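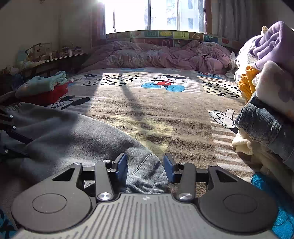 Hand-held gripper over the bed, window side. Sweatpants not folded yet, finished pile on the right.

September 20, 2018 — folding rules, home sessions

Sat down with Liliana Colombo after the Govuvville session and went through what we accept as a good folding recording and what we throw out. The old sheet from March was written for the bench, with one lamp and a plain gray mat, and half of it makes no sense in a bedroom. Notes so far, to be typed up properly for the Curnora binder.

Light. The March rule says no direct sun on the work surface. In a real room that would cost us most mornings. New wording: sun on the sheet is allowed, shadows are allowed, but the garment being handled has to be readable between the pads from first contact to release. Low sun coming straight in over the headboard is the bad case. If there is glare in the upper part of the view, turn and work from the side of the bed. Don't close the curtains halfway through a session. Either they are closed before session start or they stay as they are.

Surface. Printed sheets stay on. Liliana wanted to swap in a plain one and I argued against it — people have cartoon sheets, spotted sheets, striped sheets, and the policy has to find a sleeve on all of them. Agreed in the end. Log "patterned" in the surface field.

Garments. One item in the work area at a time. Finished pile goes to one side and stays on that side for the whole session. Anything with studs, rivets or loose straps gets moved out of reach before we start, with belts handled as their own task. A rivet under the pad edge is how we tore the last set of blue pads.

Gripper. Check both pivot screws for play before each session. Jaws fully open, then fully closed, then open again at the start of every recording. Both pads in view at all times. Wipe pads every 40 folds and write it down. Replace at 400, even if they look fine. Current pair is from the Bianchini order, bag 2817.

Stopping. Operator says stop, everyone stops, recording gets marked and kept. Do not delete bad takes on site. Voltance asked for the failures too and we have been losing them.

Still open: fleece. It drags on the sheet and brings the print along with it, and I don't know yet if a fold that shifts the sheet counts as clean. Liliana says yes if the item ends up square. I would mark it separately for now.

To do: update the form, order pads, recheck session 3360 against the new light rule.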